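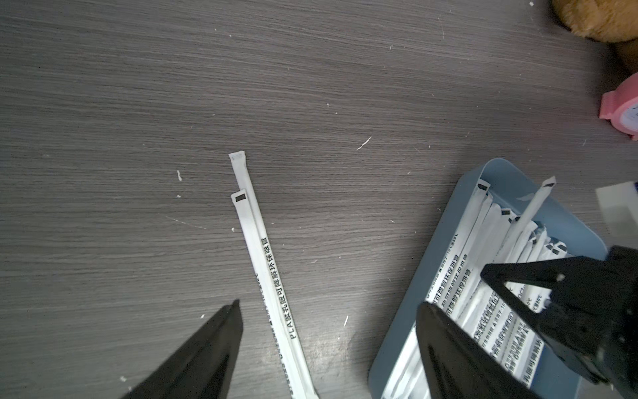 The Woltik straw cell is a small robot workstation at Lerkthorpe, set up in June and wonderfully simple to look after. Its two-fingered gripper handles paper-wrapped drinking straws, a lovely test of a light touch! Setting up starts at the fingertips, which are wiped clean and checked for an even meeting point. The wrist camera is then focused on the tabletop, and 30 practice grips follow. The Ladefoged manual asks for a fresh fingertip check every 100 grips. 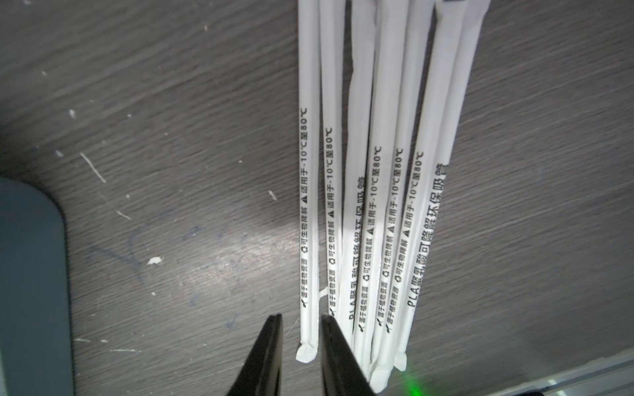

Gripper fingers beside six wrapped PLA straws.

Worn tips are replaced as a pair, and the practice grips are repeated.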